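Sindora Builders Board > Arms and Grippers > Teaching by demonstration
Topic: How many demos before a policy stops guessing? (memory swap task)

ribbed_panel wrote:

Okay, update on the PC parts job, as threatened in my last post. Short version for anyone new: I'm driving an arm by hand to collect examples of taking parts out of a desktop tower and putting parts in, and then a network gets trained on whatever I recorded. I'm at 200 episodes of the memory part now and my shoulders know it.

The thing I want to talk about is the practice board. I printed a gray plate with raised slots, latches and a socket frame, so I can do the fiddly motions without a whole computer around them. Memory, processor, hard drive, all within reach of each other. It's so much nicer to work on than a real case! No cables, no walls to bump. I did my first couple of weeks on nothing else and I got fast.

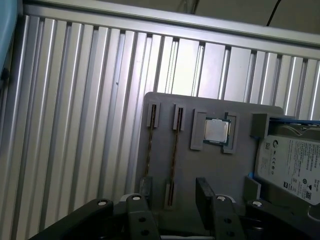

What counts as one episode when you're recording something like this?

One full attempt at one part, from the arm leaving its start pose until it's back there with the fingers open. If I fumble and recover, it stays one episode and gets a note.

So my question for the board: has anyone mixed practice-board episodes and real-case episodes in one training set? Did the easy ones help, or did they just teach the thing that the world is tidy?

solder_otter wrote:

I mixed them and I'd do it again, but keep the share small. We had a task called Jemal (don't ask, it was the name of the shelf) and the board episodes got the arm to the right general area much sooner. The last bit of the motion it had to learn from the real thing. Nothing on a flat plate teaches you to come in sideways past a power supply.

Also, are you recording the wrist view only, or a fixed one too? For me the wrist view went to mush as soon as the fingers got close, and the outside camera saved it.

ribbed_panel wrote:

Both. Wrist and fixed, every episode. I like the wrist one more than you do, I think. Once you're under the parts in a real tower it sees things the outside camera never will. The price is that your own fingers take up half of everything. 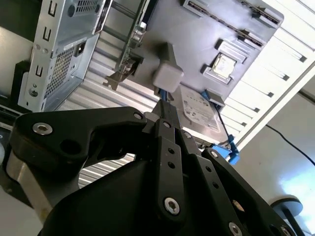
Practice boards and real cases: notes from a month of recording
By Jocelyn Talavera

(That's me, I pasted the top of my write-up from the Prellville meetup page and the title came along with it. Leaving it.)

Anyway, from those notes: I logged why I threw episodes out. By far the biggest pile was me hesitating. I'd hover over a slot trying to judge the depth, and the network is happy to learn hovering as if it were part of the job. So now I rehearse the move a few times with recording off, then do it in one go. If I stop for longer than a breath, I scrap it and start over.

zv_bench wrote:

I'm going to disagree with the scrapping. Hesitation at a slot is information. A person slows down there for a reason, and if you only keep the smooth takes you get an arm that goes in at full speed and is very confident and very wrong. We trained one like that last May. It bent things.

Keep the slow ones. Cut only the takes where you didn't know what you were doing.

– Zdislava

solder_otter wrote:

Slowing down and stopping are different though. A dead stop gives you a long run of frames where the right action is "do nothing", and the policy can get stuck there forever. Mine sat over a slot until I pulled the plug on it. Trim the stops, keep the slow parts, everybody's happy?

zv_bench wrote:

Trimming I can live with. I do it by hand and I look at what I'm cutting. What I can't stand is an automatic filter on speed that throws away 13 takes before lunch and nobody looks at a single one.

ribbed_panel wrote:

Fair, and I did have a speed filter on. It's off now. I went back through the rejects last night and a bunch of them were perfectly good, just careful. Felt pretty silly.

The other thing I've changed is how I approach the memory slots. I used to carry the stick in at an angle and level it at the last moment, and no two takes looked alike. Now I level it first, up high, and then come across. Boring to drive, but the paths line up much better when I plot them. 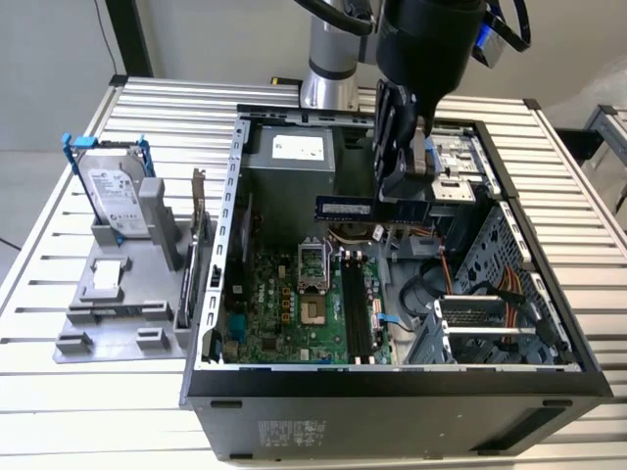
Photo: Hélder Vieira

savo_fan wrote:

Jumping in with a dumb one. Why not just script it? The slots don't move. I did a connector job on the Savo controller with taught points and it ran fine for months. No network, no demos, no sore shoulders.

ribbed_panel wrote:

Not dumb at all! If my tower were bolted down and always the same model I'd script it too. I want to be able to shove the case over a bit, or swap in another one, and not teach every point again. Whether I get there is a separate matter, ha.

zv_bench wrote:

I'd script the carry and learn only the insertion. Half the code and a quarter of the demos.

savo_fan wrote:

See, that I'd buy.

ribbed_panel wrote:

I might try it on a branch. I'd lose the part where it finds the case by itself, and that's the part I'm fondest of, so no promises.
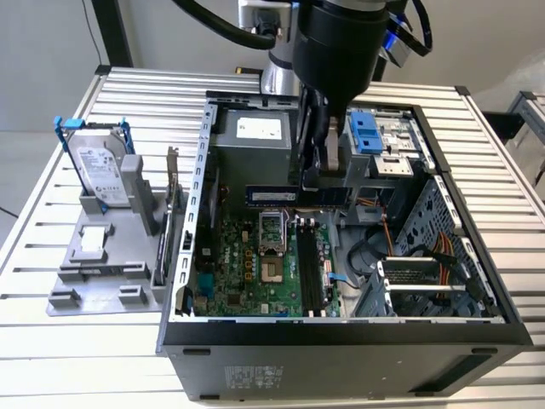
Labels are what I'm working on this week, and I've made a mess of them. I started with one text line per episode, "install memory", and that was too coarse once I wanted to train on the pieces. So I'm splitting each take into carry, line up, lower, press and let go, and marking where each begins. Line up is the awkward one. With the stick held level just over the board and two slots side by side, a single frame doesn't tell you which slot I'm going for, so the label has to name the slot and I have to say it before I start driving. I have 682 marks done across the set and I already disagree with the early ones.

solder_otter wrote:

Get a second person to mark 30 of them without seeing yours. You'll find out fast which boundary is mush. For us it was always lower versus press.

ribbed_panel wrote:

Oh, I like that. Aoife owes me a favor, she just doesn't know it yet. Will post the overlap numbers in this thread when she's through them.

zv_bench wrote:

Post the disagreements too please, with the takes. Those are the ones I'd want to look at.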